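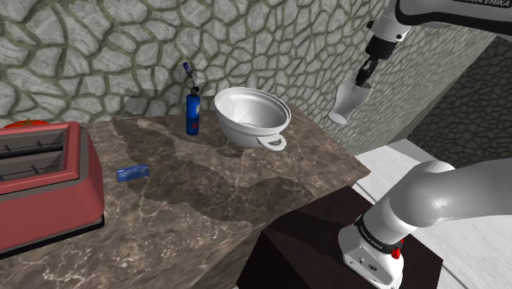
6 min read

Simulated kitchens get a rule book, and it fits on nine pages

People who test robot arms in simulated kitchens have been arguing about the same thing for years: what counts as picking up a cup? As of November they have a shared answer. The Lellbridge Practice, a set of rules for running and reporting tabletop tests in simulation, came out of draft this month with 46 labs and companies signed on, and I've been grinning about it ever since the final text landed in my inbox.

It's a dry subject, I know. But anyone who has tried to compare two papers on household robots will understand the grin. One team calls it a success when the fingers touch the cup. Another wants the cup off the counter. A third wants it carried across the room and set down the right way up. All three print a percentage in a table, and the percentages end up side by side in somebody's slides as if they meant the same thing.

The new rules split the job into stages (reach, close, lift, hold, place, release) and ask for a separate result for each one. A run that gets the cup into the air and then drops it on the way to the counter is a good lift and a failed place, and both facts go in the report. A single overall score is still allowed, as long as the stages are printed next to it.

The text is named for the town of Lellbridge, where the first working meeting was held, and was put together by a small drafting group with people from the simulation company Emholm and the testing lab Ekeck. The public comment round brought in 153 comments. The group answered every one in writing, and the answers are posted with the rules. I read the lot over two evenings and they're great! There is a whole thread on whether a mug handle is part of the mug.

What the rules ask for

The first section covers the scene. Every object has to be listed by name along with its size, its weight and how slippery it has been set to be. The list includes things the robot is never meant to touch. Toasters, bowls and small packets left on the counter all change which paths are open to the arm, and the drafters want them written down even when the task is only about a cup.

The second section covers starting positions. You say where each object may begin, how far it may be turned, and whether the same layouts are used for every method being compared. If you threw layouts away for being impossible, you say how many and what made them impossible. Several of the comments came from people who had been burned by this one, after building on results where the hard layouts had quietly been taken out.

Section three is my favorite. It deals with contact, and anybody who has watched a simulated cup sink halfway into a simulated finger will want to frame it. Reports must give the time step, the contact settings and the grip force limit. They must also say whether a grasp was checked by physics or simply glued in place when the fingers closed. Gluing is allowed. Plenty of good planning work uses it. You just have to say so on the first page of the results, in a sentence a newcomer can follow.

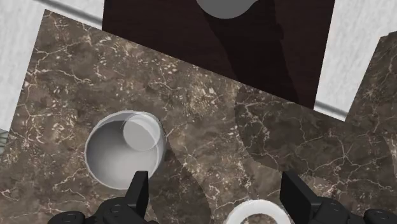

Camera rules take up section four, and they caused the longest debate of the whole comment round. The draft had asked only for the number of cameras and their resolution. The final text asks for each camera's position, what it is fixed to, and whether the robot's own hand blocks part of the view. Looking straight down past a pair of open black fingers, a white ring on brown marble could be the rim of another cup or just a thick ring, and a reader who is shown that view alone can't be sure which one the arm is going for. So under the new rules the target is named from the scene file, and any view printed in a report has to be paired with at least one other from the same run. Labels guessed from pictures don't count.

Shadows get a paragraph of their own, which made me very happy. A curved shadow across a busy stone countertop can look like the edge of something, and a vision system trained under flat, even light may treat it that way. Teams now have to state whether lighting stayed fixed across runs. If it changed, they give the range. The group stopped short of requiring lighting changes for every test, and I think that was the right call for a first edition. Some teams are studying arm motion and don't use images at all.

Shorter than it used to be

The earliest draft was a checklist with 112 items. It was thorough, and reading it felt like filing taxes. Early testers at Huanca, who build practice environments for students, reported that people filled in the first page carefully and then began pasting the same answer into every box. The drafters took that seriously. They merged items, moved the software-only questions into a file that the simulator can fill in by itself, and kept the human part for choices a human has to make.

What's left is easy to work through. I tried it on an old hobby project of mine, a pick-and-place demo that I was very proud of at the time, and it took me one pot of coffee. I also learned that I'd never written down how long the cup had to stay up before I called it a win. My code said half a second. I had been telling people two! The new rules let each team choose its own holding time, but it has to be chosen before the runs start and it has to be the same for every method in the comparison.

There's a nice bit on failed runs as well. Each report must include at least one failure of every kind that came up, with the saved run attached so that others can play it back. The categories are simple ones such as missed the object, lost the object, hit something else, ran out of time. Teams may add their own. Ekeck has already published a set of failures in this format, and going through it taught me more about how arms go wrong around bowls than any highlight reel ever has. 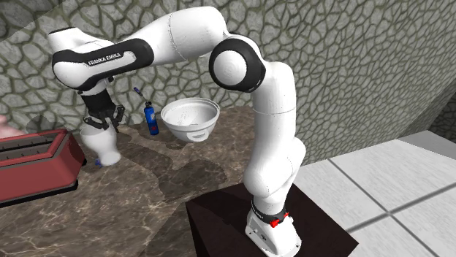 Dilek Ağca
Staff writer, robots and automation

Signing on is free, and it doesn't involve an inspection. A lab sends in one finished report in the new format, the drafting group checks that nothing required is missing, and the lab's name goes on the list. The group does not rerun the tests or judge the scores. A few commenters wanted a stamp that would say a robot is safe for the home, and the reply was short and clear: these rules cover how simulated tests are described, and a simulated test on its own says nothing final about a real kitchen.

That limit is repeated in the section on claims. If a result comes only from simulation, the word has to appear in the title or the first line of the summary. Using a model of a well-known arm doesn't change that. You can have "FRANKA EMIKA" printed across the wrist and stone walls behind the counter, and it's still a render, and the caption should tell the reader so. Where a team has also run the task on hardware, the two sets of results go in separate tables, with a note on every setting that differed between them.

I'm especially pleased with the rule on carried objects. A white vase or bottle hanging in the air from a closed gripper looks like a finished job, and in lots of older reports that was the moment chosen for the cover. Under the new text, a still of a held object has to come with the stage it belongs to and the result of the whole run. The same goes for the things standing near it. If the arm knocks over a bowl or brushes a bottle on its way, the run is marked for contact even when the main task goes fine, and the report says which link or finger did the bumping.

Small teams had worried about the extra work, and the drafters have tried to help. Emholm is giving away a plug-in that writes the scene list and camera file at the end of each run. Huanca has made a starter kitchen with the paperwork already filled in, meant for classes, so students can see what a complete report looks like before they write one. Both are linked from the Lellbridge page, next to the rules and the comment replies.

A second edition is already being talked about. Soft items, liquids and two-armed tasks were all left out of this one on purpose, and pouring is expected to come first. The group is asking for sample scenes with open containers, along with a note on how the liquid is modeled and how a spill is measured. Anyone can send one in, signed on or not. I've got a very silly teapot scene that I'm tidying up to submit, and the scene list is done except for the lid.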